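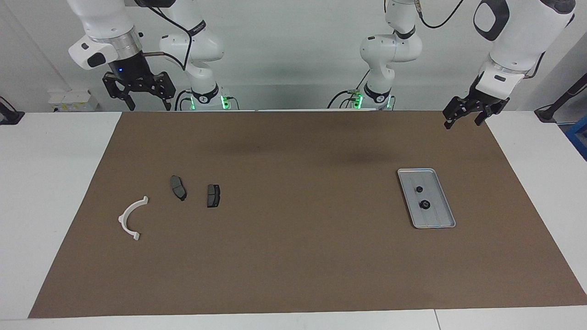
Kedach Industrial Park Parcel Sold

19 Sep 2022

A 10-acre parcel at the Kedach industrial park has been sold to Stasomov Holdings, the listing broker, Khattak Commercial, said. The price was not released.

The property on Flavville Road includes five buildings, among them a warehouse put up in 2000 and a smaller shop with two overhead doors. It had been on the market since August of last year.

Stasomov plans to keep the warehouse for its own use and lease out the rest. The shop and the front offices will be offered first, with 65 parking spaces shared among the tenants. The rear lot stays fenced.

The county still has to approve a second driveway on the north side. Khattak Commercial will handle leasing and is taking inquiries at its Flavville office.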